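Desar group reports grip-width labels cut failed grasps on thin kitchen items

Researchers at the Desar laboratory have published a method for training robot manipulation policies on demonstrations recorded with hand-held grippers, in which each recording is labeled with the width of the jaws at the moment of contact and again when the load stops shifting. The report was posted in July.

Hand-held grippers let a person record a task directly, without a robot present. The operator holds one device in each hand, performs the task, and the video and jaw position are stored together. The recordings are then used to train a policy that runs on a robot arm fitted with the same fingers. The approach is fast, and it works well for cups, boxes and other rigid single objects. It works less well for items that are thin or that come in bundles, where the correct jaw opening depends on how many pieces are held and how they settle against each other.

The Desar group, led by Ghada Srour, looked at that second class of objects. Their test set included chopsticks, skewers, drinking straws, dry spaghetti and pencils. All were handled in ordinary home kitchens and offices, with the usual clutter left in place.

The central idea is a two-point label. The first point is the jaw width when both fingers touch the bundle. The second is the width after the bundle has compacted under load. The gap between the two is treated as a separate quantity for the policy to predict. A policy trained this way closes to first contact, estimates how much further the bundle will give, and continues to the estimated width. A standard policy trained on the same video predicts a single width and often stops short, so that the inner pieces slide out during the lift.

The training set contained 2,000 demonstrations. The evaluation used 200 lifts per method on a bench robot, with bundle size and starting angle varied between lifts. A lift counted as a success if every piece in the bundle was still held when the arm reached the target height. The two-point policy completed 183 of the 200. The paper gives the single-width result as a curve over bundle size and notes that the two methods perform alike on single objects, with the difference appearing as pieces are added.

"The gain is in the bundles and nowhere else," said Nyokabi Laizer, who wrote the labeling software. "For one chopstick the second label is close to zero and the policy learns to ignore it."

Labels are produced automatically. The software reads the jaw encoder, finds the first change in closing speed, and marks the settling point when the width has been steady for 3 consecutive samples. Operators review only the recordings in which no steady point is found.

Two-handed recordings were handled separately. In these, one gripper holds the bundle while the other adds or removes a single piece, and the settled width can change several times within one demonstration. The group split such recordings at each change and treated the parts as independent examples.
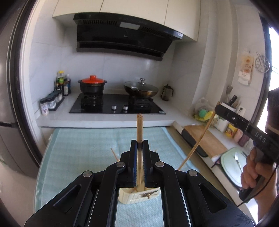 Splitting discards the timing between the two hands, and Srour's group lists this as the main limit of the work. A policy trained on the split data can hold a bundle and can pick up a single stick, but it has no learned basis for deciding when to do one relative to the other. In the reported tests that order was fixed by a script.

Other limits are smaller. Wet items were left out. Finger wear was not measured, although the authors say that worn finger surfaces would be expected to shift the settled width. Tapered pieces gave less consistent labels when the bundle contained pieces facing both ways, and the paper recommends recording the two cases under separate task names.

Fernanda Loureiro, who works on grasp planning at Brurano and was not involved in the study, said the labels could be added to existing data wherever jaw position was logged at a sufficient rate. She said she would want to see the same comparison on fingers of a different stiffness before assuming that the predicted widths transfer.

The labeling software and the split recordings are available from the laboratory on request. A follow-up study on joint timing for two-handed tasks is in preparation, with Suha Awwad responsible for data collection.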